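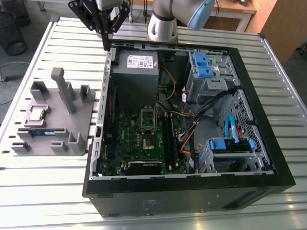 Fig. 9.1. Desktop tower laid on its side, side panel off, processor socket empty with the retention lid open.

Unit 9: The desktop tower, internal layout and processor socket
Handout to accompany the bench session
Ruawai Technical Centre, Computer Maintenance, Level 2

9.1 Scope

This unit covers the internal layout of a desktop tower, the order in which the main parts are identified, and the handling of an open processor socket. Fault diagnosis with the machine running is dealt with in Unit 10. Laptops and small form factor machines are excluded.

Students should have completed the safety sheet for room 404 before starting. The sheet is signed once per term and kept with the bench log.

9.2 Position of the case

All internal work is done with the tower on its side and the open face upwards. In this position the motherboard lies flat at the bottom of the case, and parts are fitted and removed vertically. Screws that are dropped stay where they land and can be picked out with tweezers. With the tower upright they tend to go behind the board, and the board may then have to come out.

The benches are slatted metal. Small screws pass through the slats. Use the parts tray for anything smaller than a memory module, and do not leave fixings on the bench surface.

Directions in these notes (upper, lower, left, right) refer to the case as seen in Fig. 9.1. They do not correspond to the top and bottom of the tower when it is standing on the floor.

9.3 Main areas of the interior

Power supply. Upper left in Fig. 9.1, in a grey metal housing with a white specification label on its top face. The label is the only reliable source for the ratings of the unit. Copy the input voltage range, the rated output of each rail and the total power into the worksheet. Do not copy values from a website for a similar model. The housing is not to be opened at any point in this course. Capacitors inside it can hold a charge after the mains lead has been removed.

Drive cage. Upper right, grey metal with cutouts and raised brackets. It takes the optical drive. Cages differ in how they are released. Some slide towards the front after a catch is pressed, others lift on a hinge, and a few are riveted and do not move. Look for the catch before applying force.

Motherboard. Lower left, green. The maker's lettering on this one reads DELL. Boards from large makers often use a layout and front panel connector particular to that maker, so a replacement board from a general supplier may not fit the case even when the processor type is correct. Record the board part number and not the model name of the machine.

Memory slots. To the right of the socket, long and black, running vertically. Each slot has a latch at one or both ends. A module is pressed down evenly until the latch closes on the notch in its edge. The key in the slot is off centre and the module goes in one way round only.

Cabling. The yellow cable from the power supply makes a wide arc before it comes back towards the motherboard. Cable left in a wide arc does no harm on the bench, but it must be dressed before the side panel goes on. It should not rest on a fan or be trapped under the drive cage. Thin single wires along a side rail are easily caught by a sleeve or by the edge of the panel.

9.4 The processor socket

The socket is a small rectangular frame near the centre of the board. The retention lid is the metal part above it. With the lid open and no processor fitted, the contacts are exposed, and in this state the board is at its most easily damaged.

Two arrangements are in common use. In the first, the pins are on the processor and the socket has holes. In the second, the processor has flat pads and the socket has fine sprung contacts. The practice boards in the training kit are all of the second type. The contacts bend under very light pressure and can seldom be straightened to a usable standard.

Rules for the open socket:

Do not touch the contacts with a finger, a cloth or a brush.
Do not use compressed air at close range.
Do not pass tools or loose parts over the socket.
Fit the plastic cover if the socket is to be left for more than 2 minutes.
Close the lid by its lever only.

Inspect the contacts from two directions with a bench lamp held low. A sound array reflects evenly. A bent contact shows as a break in the pattern. Enter the result in the worksheet before a processor is fitted, even if no fault is found.

9.5 Fitting a processor

1. Disconnect the mains lead. Press the power button and hold it for five seconds.
2. Put on the wrist strap and clip it to bare metal on the case.
3. Inspect the socket as in 9.4.
4. Hold the processor by two opposite edges.
5. Match the corner mark on the processor with the mark on the socket. Check the edge notches.
6. Lower it straight down and let go. It must seat under its own weight.
7. Check that it lies level on all four sides.
8. Lower the lid and bring the lever down until it locks. Some resistance is normal at this stage.
9. Apply thermal compound and fit the cooler (Unit 11).

If the processor does not lie level at step 7, lift it out vertically and repeat from step 3. It must not be slid across the contacts.

9.6 Worksheet

Complete sheet 9A for the machine on your bench. Sketch the interior with the case in the position of Fig. 9.1 and label the power supply, drive cage, motherboard, socket and memory slots. Add the type and number of memory slots and the free drive positions.

Then answer the following in one or two sentences each. Why is the power supply rating taken from the label? Which fixings were removed to open the case, and where were they put? What was the condition of the socket contacts?

Sheets are due on 2nd March. Late sheets are marked but do not count towards the unit total.

9.7 Equipment list

Cross-head screwdriver, size 2
Fomholm wrist strap and lead
Parts tray with lid
Plastic tweezers
Bench lamp
Cumby 3000 multimeter (for Unit 10, not required here)
Socket covers, Priltitz pattern

Return the socket covers to the drawer at the end of the session. They are not interchangeable between socket types.

Related handouts
Unit 7: Static and earthing
Unit 8: Reading specification labels
Unit 10: Power-on checks and fault codes
Unit 11: Coolers and thermal compound
Sheet 9A (printable)
May assessment: practical tasks and mark scheme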